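Notes for session 4 - Surface, color and how we judge distance in a room
Course: Reading Interiors, spring block
Lecturer: Filippos Gkikas

Please read these notes before the seminar. They repeat the main points of the lecture, with a few additions I did not have time for.

## 1. What a dark surface does

Last session we spoke about light walls. Most of you wrote in the homework that a light wall "makes the room larger". This is a common rule and it is partly right, but it speaks only about brightness. A surface has at least two more properties which matter for us: its finish and its edge.

A dark surface returns little light, so the eye finds few details on it. If the finish is fully matte, we have difficulty saying how far away it is. With a little sheen, the surface begins to show differences of tone from one area to another, and these differences help us to place it in space. Students who paint sample boards often choose the flattest paint for dark colors. I ask you to prepare one matte and one satin board of the same color this time, and to look at both in the morning and in the evening.
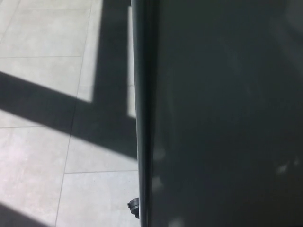 *Fig. 1. Dark gray panel with a matte-to-satin surface. Note the faint highlight along the rounded edge.*

## 2. The edge

A sharp corner gives a hard line between two tones. A rounded corner gives three: the first surface, a thin lighter line, and the second surface. The thin line can be very weak and we still use it. In drawing class you learned to leave this line white on a dark object. In a real interior the same work is done by the radius of the edge.

Kontogiannis, in the chapter you received, calls this "the reading line". I find the term useful, although I do not agree with his claim that it works the same in every light. Under strong light from the front it can disappear.

## 3. Case: the Plindell reading room

The Plindell library changed its reading room in two steps. First the end wall was painted dark green, very flat. Visitors complained that the room felt unfinished at that side, and several said they did not like to sit with their face to it. In the second step the architect, Brokov, kept the color. He changed the finish to satin and added a rounded wood molding at the height of the tables. The complaints became fewer.

The library asked 366 visitors to fill in a short form after the second step. Of these, 62 percent preferred a seat facing the green wall. We must be careful with this number. There was no such form after the first step - so we cannot compare - and new lamps arrived in the same month.

## 4. Words to know

**Sheen** - how much a surface reflects light in a mirror-like way, seen at a low angle.
**Value** - how light or dark a color is, without regard to hue.
**Radius** - the size of the curve at a rounded edge.

## 5. For the seminar

- Bring your two sample boards, with your name on the back.
- Read Kontogiannis, pages 62 to 70.
- Choose one dark surface at home or at the Kuvmont building and write one page on how its edges look at two different hours of the day. Drawings are welcome, in pencil only.

The boards stay in the studio until the end of May. After this date please take them home, as the shelf is needed for the model course.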